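January 5, 2019

First full Saturday in the shop since before the holidays, and I want to get this down tonight while I'm still annoyed, because by tomorrow I'll have talked myself into thinking it went fine.

Let me start with the money, which is what started it. The Cernix depth sensor came out of the shared fund at 129 dollars, plus shipping, and I voted against it back in October. I still think I was right. We had a working camera. It was an old camera and the colors were off, but we understood it. Now we have a better sensor and a driver that wants a newer version of everything on the shop computer, so I spent the first two hours of the day in my coat watching a progress bar. The heat at Tornoddale doesn't really reach our corner until noon. I drank all my coffee waiting and then had none for the part where I needed it.

Halldóra came in at ten with the new picking script. She is very good and very sure of herself, and I've been trying to figure out how to say that the two are separate facts. Her claim is that we don't need to teach the arm what anything is. Feed it enough attempts and it will find the graspable spots on its own. My claim is that I've heard this before from people selling things, and that what we have is an expensive way to push objects into corners. We've had this argument so many times that we could swap sides and do each other's lines.

What I can't argue with is her log. She has 1,031 attempts in there going back to the fall, all with a timestamp and a pass or fail. I went through the failures over lunch, sitting on the stool with the bad leg. Here's my complaint. A "pass" means the fingers closed on something and the width reading stayed above zero for a second. It doesn't mean the thing got lifted. It doesn't mean it got moved to where we wanted it. If it slips out on the way up, that's still a pass. I told her this and she said the lift check is coming in the next version. It was coming in the last version too. So I don't know what the success rate is, and neither does she, and we have a nice graph of it taped to the cabinet.

The cables are my fault, I'll own that. I said I would reroute them over the break and I didn't. They still hang around the wrist in one fat loop held by a tie, and every time we plan a move that turns the last joint I stand there with my hand over the stop button. I'd rather spend a day on a proper sleeve than another day on software, but sleeves don't make graphs.

We also swapped the bin items again. Halldóra wants variety, and I want five of the same block until we can pick up a block. Her way won.

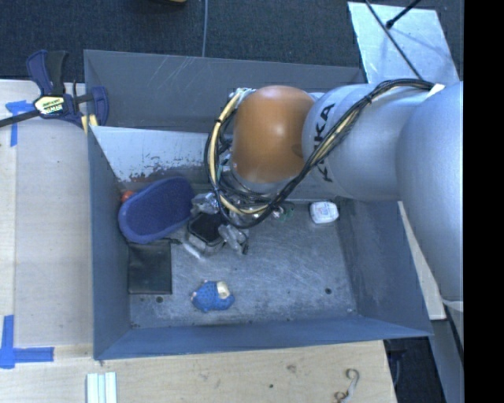

Arm down in the bin, cable loop and all. My clamp is at top left.

I'm leaving the clamp on. She thinks it's ugly and gets in the way of the approach from that side. But if the bin shifts even a little, every position in the script is wrong, and we'd have no way of knowing until the fingers found a wall. I have more faith in a clamp than in anything else on that table. The blue tape I have less faith in. I keep meaning to scribe real lines into the wood, and then I remember the table belongs to everybody.

After lunch we did 15 runs by hand, meaning I watched each one and wrote down what I saw in this notebook, without looking at what the script thought. Then we compared. The script gave itself credit for 3 more than I did. Halldóra said one of those was a judgment call. Fine, I'll give her one. That still leaves two where I have "dropped it" in pen and the computer has a one in the pass column. She went quiet and then typed for a long time, which I take as agreement.

The blue shoe thing is the easy one. It's big and it has a rim to grab. The flat black pouch is what worries me. It lies there with no height to it, and I don't believe the sensor can tell it from the floor half the time. The floor is so scratched and blotchy that I'm not sure I could tell either, from that distance. I suggested painting the bottom a flat color. Halldóra says real bins are scratched and we should leave it. I said real bins also belong to companies with a maintenance department. She laughed, so that was something.

Then there was the Hunard business. The fellow from Hunard called at three to ask again if we'd like to try their suction add-on free for a month. Everyone was very excited in the group thread. I asked what it costs in month two and he said he'd send a sheet. I have not received a sheet. I did read the Chauvin manual for the gripper we already own, front to back, and there's a force setting on page 40-something that we've never touched. It was still at the factory default. All those attempts at the factory default! I haven't told Halldóra yet. I want to try it myself first, early, with the small blue toy, so that if it makes no difference I can keep my mouth shut.

Walked home. The sidewalk by the bakery was ice from end to end and I went the long way. My back is bad from leaning over that bin.

If I'm fair, and I'm trying to be, the arm moves better than it did before Thanksgiving. It doesn't jerk at the top of the path anymore. It goes down into the bin smoothly and comes up smoothly, sometimes with something in it. I watched it go down over and over today and I did catch myself leaning in, wanting it to work. I wouldn't put that in the shop log.

For next time:
Bring my own coffee, the big thermos.
Order sleeve for the cables, measure the loop first – with the wrist turned all the way, not at rest.
Try the force setting before anyone else is in.
Ask about the lift check and get a date.
Take the graph off the cabinet, or at least write on it what "pass" means.
Pay dues.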